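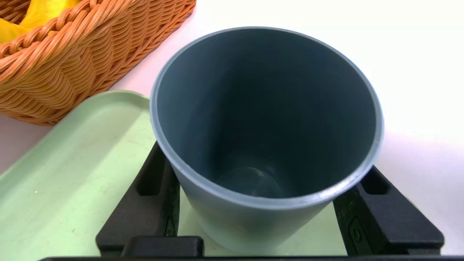

What is a folk etymology?

A folk etymology is a story about where a word came from that people made up after the word was already in use, usually because the real story had been forgotten or was dull. Sometimes the story stays a story. Sometimes it changes the word itself.

Chapter 2
Names That Explain Themselves Too Well

English is full of words that were bent into shape by speakers who wanted them to make sense. The old word for a bridegroom was brydguma, "bride-man." When guma dropped out of the language, people were left with a bride and a meaningless tail, so they put a groom there. He has been standing at the altar ever since, and he has nothing to do with horses.

Place names get worse treatment, having whole towns to defend them. Take Muler, a village whose residents will tell you that it was founded by a man who kept mules. The oldest spelling we have is Mulnar, which points to a mill. There was a mill. Its foundations are behind the school. The mule is on the town sign.

Across the river is Venura, where local guidebooks offer the goddess Venus, a Roman camp, and a homesick officer. The trouble is that the name first turns up as Wenor, long after any officer could have been homesick in it. The V came in with a clerk who had studied Latin and meant to get some use out of it.

We will meet both towns again, along with the Ruppert list, a survey of 85 field names copied out by a parish priest with firm opinions and poor eyesight. Of these, 14 come with an explanation in his own hand. Read them before you turn to the exercises, and try to decide which he heard from farmers and which he thought up at his desk.

A working rule for this chapter: look at the oldest spelling first and listen to the legend second. Wurkent, our third town, has a very fine legend, with a dragon in it. We will get to the dragon in section 2.

Terms to know: folk etymology, reanalysis, cognate, attested form.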